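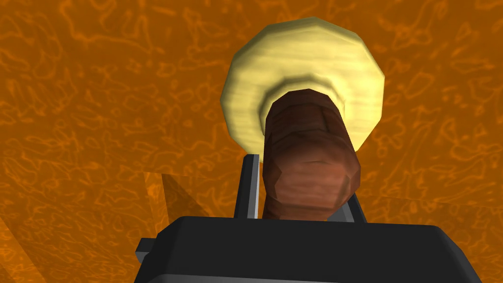
*Low-polygon model, pale yellow cap and brown stem, seen from below.*

The **Jarman Review** was a judicial review of criminal convictions handed down by the emergency courts of Isidach, a self-governing island territory, after the fall of its second elected government. It was led by Raymonde Kennedy, a retired appeals judge, and sat at Jarman, the former customs town on the north coast. The review examined 947 convictions, most of them for unlawful assembly, obstruction of a public officer, or membership in a banned group. Its findings led to the Emergency Courts (Annulment) Act and to the release of most of the prisoners still held at Bruma.

## Background

The emergency courts were created by decree during the dock strike, when the territorial council was suspended and its powers passed to an appointed administrator, Trevor Chisholm. Under the decree, a single judge could try any offense "touching public order" without a jury. Sentences of up to 20 years were allowed. Appeals went to the administrator's office and could be decided on paper, without a hearing.

The courts sat in two places. The Amlow court handled cases from the capital and the southern farming districts. A smaller court at Jarman dealt with the port and the northern villages. Records from the Amlow court are mostly complete. Those from Jarman were kept by hand in bound ledgers, and several volumes were water-damaged before they could be copied.

The best-known case was that of Darcy Lemieux, the former head of the elected council, who was tried with eight other council members and staff. Lemieux was convicted of directing an unlawful assembly outside the Amlow grain exchange. The prosecution relied on the written statements of three police officers, none of whom were called to court. Lemieux received a sentence of 20 years, the longest available under the decree.

## Establishment

When the council was restored, its members disagreed on how to treat the convictions. One group favored a general pardon, which could be issued quickly and required no new law. Others, among them the lawyer Isabelle MacLeod, argued that a pardon would leave the convictions on record and would imply that the courts had been lawful. MacLeod had represented defendants before the Amlow court and had been barred from it twice for asking that witnesses be produced.

The council settled on a case-by-case review with power to recommend annulment. Kennedy was named to lead it in April, and two further members were appointed the following month. The terms of reference covered convictions only. Detention without charge was left out and was dealt with later by a separate claims office.

## Procedure

Each file was first read by a clerk, who prepared a summary under fixed headings: charge, evidence, legal representation, sentence, and appeal. Files were then sorted into two streams.

- **Paper stream.** Used where the record showed on its face that no live evidence had been heard. These cases were decided by one member.
- **Hearing stream.** Used where witnesses had testified, where property damage or injury was alleged, or where the record was missing. These cases went before all three members.

Some 600 files went through the paper stream. The remainder were heard at Jarman in open session, except where a witness asked for privacy. Applicants did not need to attend. The families of applicants who had died could take their place.

The standard applied was whether the original trial had been "fair enough to support the verdict." The phrase was criticized as vague. Kennedy declined to define it in the opening ruling but later listed four questions that the members would ask in every case – whether the accused knew the charge, had a lawyer, could question witnesses, and was given reasons for the verdict.

## Findings

The final report found that most trials had failed on at least two of the four questions. In the Amlow court, written reasons were rarely given. In the Jarman court they were more common, but many were copied word for word from one judgment to the next, with only the name and village changed.

The report did not find that the judges had acted on direct orders. It concluded that the wording of the decree left them little room to acquit and that the administrator's control over their reappointment had put further pressure on them. Chisholm gave evidence in writing and disputed this part of the report. He maintained that acquittals had been open to the courts throughout.

A number of convictions were upheld. These mainly concerned arson at the fuel depot, where the members found independent evidence of guilt. In those cases the report recommended that sentences be recalculated under the ordinary criminal code.

## Legislation and aftermath

The Annulment Act followed the report closely. It voided the listed convictions from the date they were entered, restored voting rights, and required the return of fines. It did not provide for payment for time served, and an amendment to add this was defeated on the second reading.

Lemieux was released from Bruma on a Friday, before the Act came into force, under a temporary order signed by the council's justice secretary, Karine Pelletier. Lemieux did not return to office.

## Criticism

Critics of the review have focused on its narrow scope and on the lack of any process for judges who had served on the emergency courts. Two remained on the bench afterward. Others have objected to the paper stream, noting that applicants whose cases were decided that way had no chance to give their own account. MacLeod, who supported the review overall, described the absence of compensation as its main gap.

## See also

- Emergency powers in Isidach
- Bruma Prison
- Amlow dock strike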